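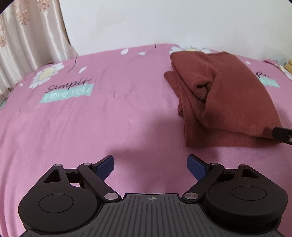
Household Textiles and the Claims Made for Them
Handout 2: Thread count, and what to ask of a number

Instructor: Reinhold Diekmann
Revised Sep 14, 2025

Read this before the session and bring a sheet or pillowcase from home with its label still on. If the label has been cut out, bring it anyway.

1. The number on the package

Thread count is supposed to be simple. Take one square inch of woven cloth. Count the threads running lengthwise (the warp), count the threads running across (the weft), and add them. That is the whole definition, and if sellers stuck to it we could skip this handout.

The trouble starts with what gets called a thread. Many yarns are made by twisting two or more thinner strands together. Each strand is a ply. A weaver treats the twisted yarn as one yarn, since that is what goes through the loom. A seller who wants a bigger number counts the plies separately. Weave the same cloth with two-ply yarn, count every ply, and the figure doubles. The cloth has gained nothing from this.

I keep a sheet set in my office from a brand called Jurkex. The package says 479. I find that number suspicious for its precision alone. Cloth shifts when it is washed and finished, and a count taken at one corner may not match a count taken in the middle. Who counted, where on the cloth, and before or after finishing? The package doesn't say. I wrote to the seller in May and got back a discount code.

2. What the number leaves out

Suppose the count is accurate. It still tells you very little about how the sheet will feel or how long it will last. Things it does not cover:

Fiber. Cotton, polyester, linen, and blends behave differently at the same count. Within cotton, longer fibers generally make smoother, stronger yarn that pills less. "Luxury cotton" tells you nothing about fiber length.

Yarn thickness. There is a limit to how many yarns fit in an inch. To go higher, the yarns have to be finer, and a fine yarn made from poor fiber is a weak yarn.

Weave. Percale is a plain weave, one over and one under. It feels crisp. Sateen floats the yarn over several others before going under, so it feels smoother and looks shinier, and the floats are easier to snag. People who say they prefer a high count very often turn out to like sateen.

Finish. Softeners and resins can make new cloth feel wonderful in the store. Some of that washes out. If you judge a sheet by touching it through a hole in the package, you are mostly judging the finish.

Print. A printed pattern may be applied with pigment, which sits on the surface with a binder, or with dye, which goes into the fiber. Pigment prints can feel a little stiff at first and tend to wear along creases. Reactive dye prints usually hold up better in the wash. Few packages say which was used, though it probably matters more to the buyer of a printed sheet than the thread count does.

3. A small test, and its problems

Last year's class ran a blind touch test. There were 11 students and two percale pillowcases, both cotton and both washed several times. One was a plain case from the Talavera line, the other came from a shop in Bellberg and cost a good deal more. Students felt each one inside a cardboard box and named the one they thought was more expensive. Most picked the Talavera.

Please don't repeat this as proof that expensive sheets are a fraud. Look at what we did. The group was tiny. We compared one case of each, so we may have been measuring two odd pillowcases. The two cases went through different washing machines. And "which feels more expensive" is a different question from "which is better to sleep on." I include the test because it was described to me afterward, by someone who had been in the room, as "the study that showed thread count is fake." It showed no such thing.

4. Words to be careful with

"Hotel quality." Hotels buy for laundry durability and price. Many use cotton-polyester blends, which most people shopping for "hotel quality" believe they are avoiding.

"Egyptian cotton." A place of origin. It may or may not be long-fiber cotton, and a blend may contain only a little of it.

"Breathable." Compared with what, and measured how?

"Wrinkle-free." Usually a resin finish. Look at the sheet after it has been washed and slept on before you believe the "free."

5. For next time

Read the chapter on weave structures in the course packet, starting on page 33. Skip the sidebar on the Sevness mill, which repeats the mill's own sales copy.

Then write one page on the sheet or pillowcase you brought. List every claim on the label or package. Next to each, write what you would need to see to believe it, and whether an ordinary buyer could get hold of that. "I like it" is a perfectly good reason to own a sheet, but leave it out of the page.

Magnifiers and pick needles will be provided. Please don't pull threads from anything you want back in one piece.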